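**Project report, part 3: Wear and repair of the two bins**
Ximeng Shao, Jistska workshop course, November

In this part I report on the condition of the two gray bins which stand on our wooden tabletop. The aim was to decide if they can be used for one more term, or if the school should order new ones from Kovalchuk.

**Method**

I inspected both bins on Wednesday by eye and by hand. I moved my fingers along each inner surface and wrote down every place where I felt an edge or a scratch. I did not use any chemical cleaner. The tabletop was not measured again, because the drawing from part 1 is still correct.

**Results**

The rear bin is in better condition. Its far wall is smooth, and I found only a thin worn line along the lower inner edge.

The front bin has more wear. The bottom is scuffed and has dark, scratched patches near the rear and the right side. The whitish sloped panel at its rear inner side has thin vertical scratches, and the reddish-brown paint on its lower part is broken, mostly on the left. Under the panel there is silver tape. It is wrinkled, but when I pulled it lightly it did not come off.

**Discussion**

I think the bins can stay. The paint is only a question of appearance. The tape is my bigger worry, because small parts can catch on a crease. I suggest to replace it with one new strip, pressed down from the middle to the ends. The cost estimate is in part 4, together with the offer from Nundoso.
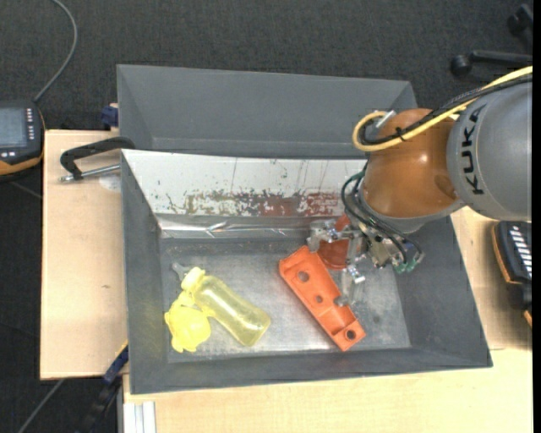 Figure 1. The two bins on the tabletop, with the worn panel and the tape in the front bin.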